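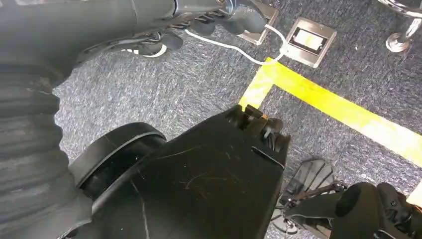 Wrist camera still attached to ticket 3544: yellow floor tape, floor boxes and white cable in view.

Support > Remote operation > Tickets > 3544

Print this ticket | E-mail this ticket

Ticket: 3544
Site: Gristadcombe
Product: Clekevum teleoperation kit, two grippers
Opened by: Lachlan Cairns
Assigned to: Segers, second line
Status: Closed
Related: 3591

Summary
During remote demonstrations the wrist pauses for a moment and then jumps to catch up with the hand controller. The recording keeps the jump, so the demonstration can't be used for training.

Reported by site
We are teaching a pick from floor level. The operator drives both arms by hand controller from the next room. In a batch of 20 demonstrations, 6 had the fault. It only shows when the wrist is rolled while the arm is low. With the arm at bench height we can't reproduce it. No error on the operator's screen. Restarting the controller software made no difference.

Segers, first reply
Please send the log for one bad demonstration and one good one, plus a still from the wrist camera. Confirm the control rate in the settings page and whether the operator link is wired or wireless.

Site reply
Logs and still attached. Link is wired at both ends. Control rate is at the factory setting. The white cable on the carpet was moved away from the work area and the fault came back on the next run, so we don't think it is related.

Segers, analysis
Commands arrive on time in both logs, which rules out the link. In the bad log the wrist roll command passes the soft limit, the controller holds the joint, and the hold is released when the operator rolls back. The release is not smoothed - hence the jump. The Dultus controller profile loaded on site has a narrower roll limit than the one supplied with the kit. Low poses need more roll, so bench work never reaches it.

Steps given to site
1. Stop recording and park both arms.
2. Open the joint limits page and load the supplied profile.
3. Check that the roll limit matches the kit sheet.
4. Re-zero the hand controllers with the operator's wrists level.
5. Switch on the limit warning tone.
6. Record a short test at low speed, then at normal speed.
7. Delete the affected demonstrations from the training set. Trimming them leaves a step in the joint data.

Site reply, Saturday
Steps done in order. Step 4 had to be repeated for the left controller, which kept an old offset until it was unplugged. A new batch of 20 was recorded with no jumps in the logs. The warning tone sounded once, on a reach the operator then backed out of.

Segers, closing note
Root cause: wrong limit profile. The unsmoothed release is a separate software fault and has been raised as 3591. Until that is fixed, discard any demonstration in which the tone sounds. The retained offset on the left controller is noted under the same number.

Contact support | Copyright Segers | Back to top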